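Returned Footwear Inspection Checklist with Comments
Monday, February 7, 2022
By the Brirance Returns Desk

Scope

This checklist applies to all sandals, trail shoes and separate soles received under the Brirance wear warranty or the 60-day fit exchange. It does not apply to wholesale returns, which are handled on the Trerkton form. Complete one checklist per pair. A single shoe received without its mate is logged as a pair with one side marked absent.

Comments below each item reflect the last review period, in which 647 pairs were inspected. Of these, 553 were accepted as submitted. The remainder were held for further information or declined.

Section 1. Receipt and paperwork

1.1 Return number is written on the outside of the parcel and matches the open claim.
Comment: Most holds begin at this item. If the number is absent, search by name and email before opening a hold. Do not open a second claim for the same order.

1.2 Model and size on the footbed stamp match the claim.
Comment: On heavily worn Ticona sandals the size stamp is often illegible. Measure the footbed from heel edge to toe edge and use the size chart. Write "measured" next to the size.

1.3 Claim type is marked: wear, defect or fit.
Comment: Customers frequently select "defect" for ordinary wear. Correct the type on the form and initial the change.

Section 2. Hygiene and handling

2.1 Gloves worn before the inner bag is opened.

2.2 Footwear is free of mud, mold and animal waste.
Comment: Light dust is acceptable. Soiled pairs are rebagged, tagged and sent to the cleaning shelf. Inspection resumes after 24 hours. Any pair with visible mold is photographed in the bag and declined without further handling.

2.3 No foreign objects embedded in the tread.
Comment: Thorns, glass and wire fragments are removed with pliers, never by hand. Record puncture depth if the object reached the midsole.

Section 3. Outsole

3.1 Tread depth measured at heel, ball and toe, both sides.
Comment: Use the depth gauge with the flat foot. Zero the gauge on the steel block at the start of each shift. Three readings per shoe, lowest reading governs. New Tritari soles measure 4.0 mm at all three points.

3.2 No separation between outsole and midsole longer than 10 mm.
Comment: Flex the shoe once to 45 degrees and look along the edge. Do not pry the layers apart with a blade or a fingernail. Separation caused during inspection voids the result and the pair must be accepted.

3.3 No cracking across the flex line.
Comment: Surface crazing under 0.5 mm is normal on rubber stored near a heater. Mark as "surface" and pass.

3.4 No evidence of user modification.
Comment: Trimmed edges are allowed on kit soles and are expected. Added glue, screws or studs are not. Several pairs arrived with retail contact cement along the toe. These were declined as modified, including two where the original bond was sound everywhere else.

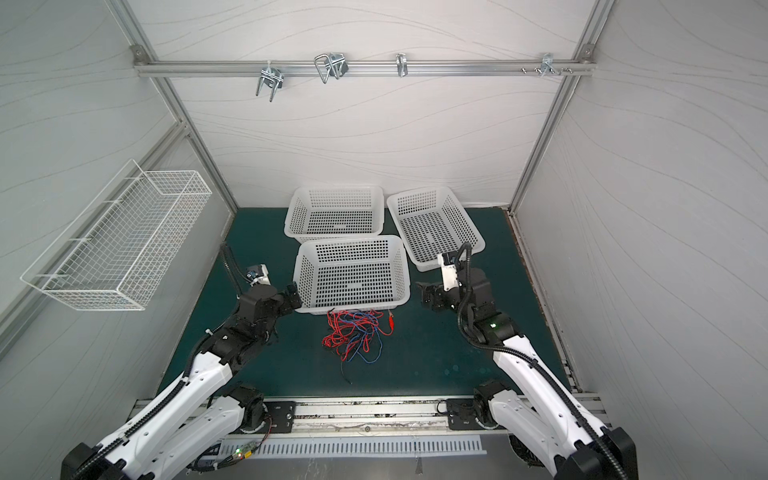
Section 4. Upper, straps and hardware

4.1 Straps intact at all anchor points.
Comment: Pull each anchor by hand with steady force. If an anchor is doubtful, hang the 400 g weight from it for ten seconds. Movement over 2 mm is a fail.

4.2 Buckles close and hold.
Comment: Close and open five times. Sand in the buckle is not a defect. Rinse, dry and repeat the test.

4.3 Stitching complete, no run longer than three stitches.
Comment: Count from the first broken stitch. Loose thread ends at the heel cup of the Ticona are a finishing matter and are trimmed.

4.4 Hook-and-loop closures hold at full overlap.
Comment: Remove lint with the stiff brush before testing. Closures more than two years old are outside the warranty but may be replaced at cost if the customer agrees in writing.

Section 5. Usage and eligibility

5.1 Stated mileage entered.
Comment: Record the figure as the customer gave it. One claim in the period stated 2,213 miles on a sole worn through at the ball. The figure was accepted and a replacement was issued. Inspectors are not to estimate mileage from appearance.

5.2 Wear-through is to the midsole at one point or more.
Comment: Uneven wear on one side is eligible. Drag wear at the toe only is eligible for soles, not for complete sandals.

5.3 Heat damage excluded.
Comment: Look for a glossy, slightly raised area or a curled edge. Pairs left in vehicles or dried beside a fire usually show both. State the location on the form.

Section 6. Disposition

6.1 One result marked: accept, hold or decline.
Comment: "Accept with note" was withdrawn in September. Forms still carrying that box may be used up, with the box struck through.

6.2 Reason code entered for every hold and decline.

6.3 Customer notified within three business days.
Comment: Include the total cost of return shipping in the first message. Messages sent without it produced repeat inquiries.

6.4 Declined pairs kept for 30 days, then returned or recycled according to the customer's choice on the claim.
Comment: Where no choice was made, ask once by email and once by phone. Record both dates on the back of the form.

6.5 Gauge, weight and brush returned to the drawer and gloves discarded.

Brirance Footwear | Contact Returns | © 2022 Brirance. All rights reserved. | Back to top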